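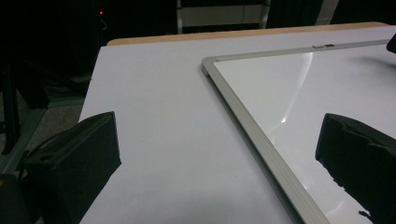

Cleaning a small whiteboard that won't come clean anymore

Hello everyone, I hope this is the right section for it. I run a little homework club in Povimstead and we have a handful of tabletop whiteboards that the kids pass around. They still look nice and glossy, the kind with the silver aluminum frame that throws the light back at you when it's lying flat on a table, but the marker has stopped coming off properly. I rub and rub and there is always a bluish ghost left behind. Are they worn out, or am I doing something wrong? I would hate to throw them away — they cost us 40 dollars for the set.
Ildikó Katona

Seo-ah Han
Oh, I wouldn't give up on them yet! Nine times out of ten it's the eraser, so have a look at the felt before you blame the board. Once it's full of old ink it only moves the color around.

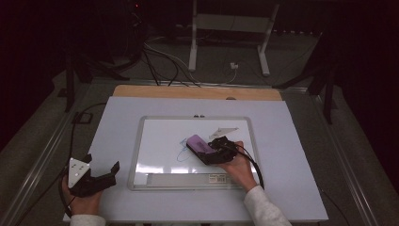
I do mine lying down on the table, and I find it so much easier than chasing a board that's propped up. Keep the felt side flat, press evenly, and go over the faint blue loops slowly instead of scrubbing at one spot. If a shadow stays, scribble over it with a fresh dry-erase marker and wipe right away (it sounds backward, I know, but it lifts the old ink). After that a soft cloth with a little whiteboard cleaner, then a dry one, and don't forget the marker tray along the bottom, where the dust collects. I do a proper clean every December and a quick one whenever I remember.

Prenard
Rubbing alcohol. A 500 ml bottle lasts forever. Try a corner first.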